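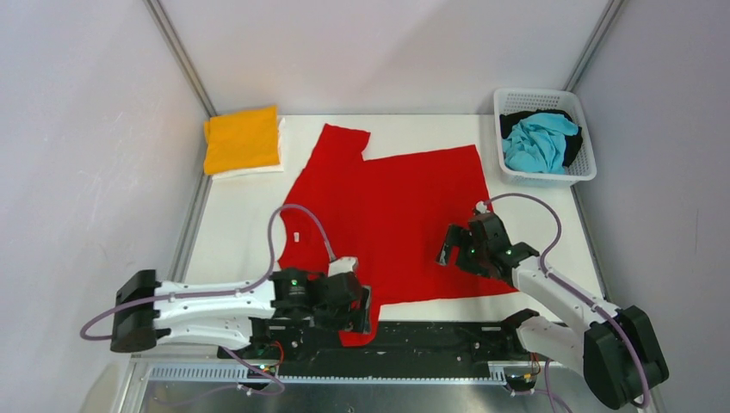
The folding cell with a red shirt on the table, both arms over the near side. Ustodden bay.

Folding cell: what the service visit bought us

The two-arm cell was down for 3 days in July while Drostar did the yearly service, and several of you have asked if it's better now. My answer is that it's a bit better, and that most of the gain came from work we could have done ourselves.

The service report lists 41 checks. I went through them with Soledad Arriaga, who runs the cell on the day shift. Most are "inspect, OK." The ones that changed anything were the base bolts on the right arm (retorqued), the camera calibration (redone), and the cables. The purple cables run from the module on each gripper back along the arm, and they need a big free arch near the wrist. Somebody had tied ours down short last winter to make them look tidy. When the wrist turned all the way over, the cable pulled, the module shifted a hair, and from then on every grasp landed a little off. We spent two months blaming the software.

So the arches stay. They look sloppy and they snag if you reach in without thinking. Please do not put ties on them.

Drostar also recommends their quarterly plan. I'd want to see numbers before we sign. The sales sheet promises fewer missed grasps, but it doesn't say fewer than what. Our own log for the week after the visit shows 31 missed grasps on short-sleeved shirts, and I don't have a clean count from before to hold that up against. Neither do they.

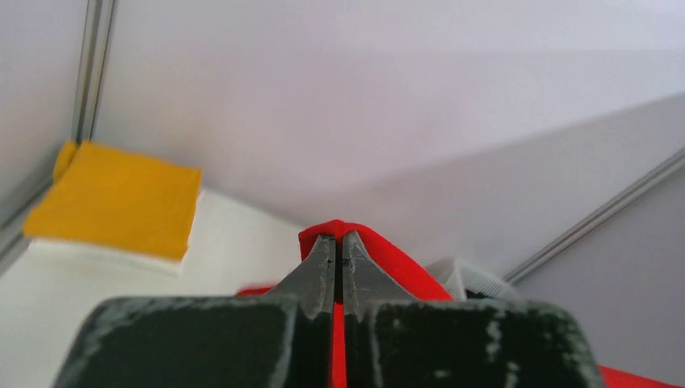 Gripper fingers nearly closed on something red, view from the wrist. Note the wear on the flat faces.

The fingers are the part I'd argue about. The report calls the wear "cosmetic." Maybe so on the broad faces, where it's scuffed paint. What matters is the inner edges at the tips, and the report has no measurement for those at all. Paewai sells a replacement set and Taden says theirs will fit with a shim. I have asked both for a sample pair and will believe the fit when I see it bolted on.

Until then, the routine is short. Wipe the tips at the start of each shift with a dry cloth. Run the open and close test and watch both fingers, not the screen. Pick lint out of the toothed rail along the near side of the table with the soft brush. Check that the green light is on at each wrist before you load anything. If a grasp looks off, write down the garment and the arm. "Acting up again" doesn't help Soledad find anything.

The next log summary goes up when we have a full month in it.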